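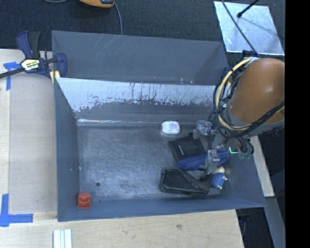 Colcombe Steel Cleaner and Polish, 16 oz

Price: $49 for a case of six. Single bottles are not sold.

The label says "restores any metal surface." We stock it anyway, with some notes.

What it does: lifts grease, water spots and light oxide from bare steel and aluminum. Dulls easily on galvanized parts, so test a corner first.

What it won't do: take out a scratch you can catch with a fingernail. Colcombe's own leaflet claims "visible reduction of deep scoring." We tried it on three shop sinks and a tool tray and saw no such thing. If the scoring bothers you, you need an abrasive pad and an afternoon. The Vostik gray pads (item 627) are the ones we sell most of.

Painted or coated metal: the maker says safe. Sowmya Warrier in our returns department has a shelf of faded panels and would disagree. We don't accept returns for damage to paint.

Coverage: the carton says 3,000 square feet per case. We got 1,102, wiping it on thin. Plan your order on the lower number.

Scent: listed as "neutral." It smells like floor wax.

Storage: keep above freezing. Bottles that have separated can be shaken back together, though the spray head tends to clog afterward.

Ships from: Mudaliar warehouse
Not for food contact surfaces
Related: Dikine drip trays, Vostik gray pads

Page checked by Yamuna Salian, 2024-04-08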